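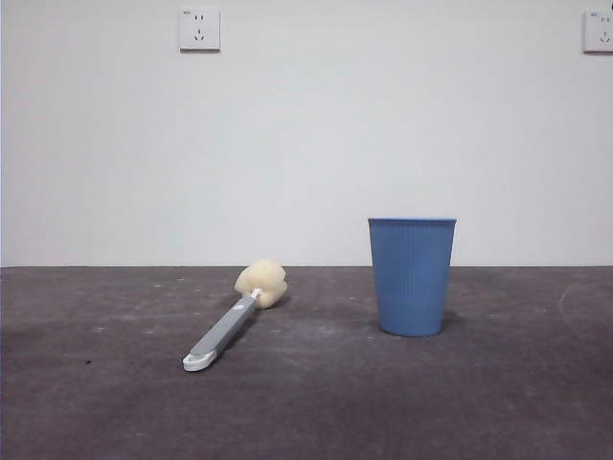 tamihana_l
Posted 4/28/23
Right, skirting boards. We've finally got the back room at Odolcombe cleared and painted and I'm at the stage where I can't decide whether to bother with them at all. I grew up with great chunky Victorian ones that collected fluff and I never want to dust another. As it stands the white wall comes straight down to the dark grey floor with no trim, just a clean line right across, and I've got rather fond of it! The sockets are up high and well out of the way so they don't come into it. My sister says it looks unfinished and I'll regret it the first time I hoover. Who's right?

grout_expectations
Your sister. Matt white paint at floor level lasts until the first mop. I did the same in our hall in March and there's a grey tide mark along the whole of it now.

Pasaribu N
I'm going to disagree with that. We've had no skirting in our flat for years and it's fine, you just touch the bottom few inches up when it bothers you. Keep a jam jar of the paint. What's the floor, Leonie? It looks a bit dusty to me, or is that just the finish? If it's bare concrete I'd seal it before you think about anything else, because the dust will go up the wall whatever you do.

tamihana_l
Bit of both I think, Ningsih! It's got pale specks and scuffs all over the middle. I swept it (once).

grout_expectations
A few inches of touching up every couple of months sounds like a hobby to me. Ladwood do a plain square-edge strip, very slim, paint it the same white as the wall and you'd hardly see it. Ours came to 202 quid for the hall, fitted.

dunnock
202 for a hall?? I was quoted 2000 for downstairs and that didn't include painting. Do it yourself, it's only cutting and glue. Corners are a pain, mind.

Pasaribu N
Or paint the bottom of the wall in the floor colour. My cousin's done it in her place and it hides everything.

grout_expectations
Makes the room look shorter though.

tamihana_l
Ooh, I hadn't thought of a painted band. Would you go gloss or eggshell for that?

Pasaribu N
Eggshell. Gloss shows every lump in the plaster.

dunnock
Eggshell, and seal the floor first like she said. Two coats, and leave the window open.

tamihana_l
OK, sealing it next weekend, then I'll tape a band up and see if I hate it. Still not telling my sister.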